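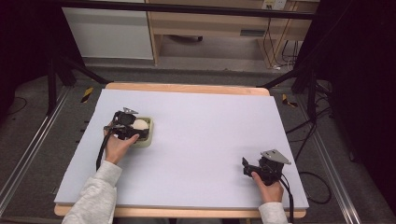 Figura 3. Recipiente verde claro de planta cuadrada con una pieza blanca redondeada, sobre panel de espuma.

4.2. El recipiente como unidad de orden

La literatura sobre orden doméstico suele dar por sentado que un recipiente pequeño delimita su contenido. Tenemos dudas. En la serie Ukell, con 146 registros tomados en agosto, la categoría «objeto contenido» se asignó sin criterio explícito, y casi 10 de ellos cambiaron de etiqueta al revisarlos. El caso de la Figura 3 parece sencillo: esquinas redondeadas, borde verde pálido y una sola pieza lisa, con aspecto de huevo, que ocupa la parte superior. Aun así, el protocolo Garix lo clasificaría como «lleno» y el de Urrutia como «parcialmente ocupado», y ninguno de los dos explica qué hacer cuando parte de la pieza queda oculta.

Tampoco nos convence el fondo. Un panel liso y claro, casi tan ancho como la mesa de madera, facilita distinguir los contornos, pero se parece poco a una encimera en uso. Extrapolar de ahí a una cocina real, como se propone en Vandar, nos parece prematuro.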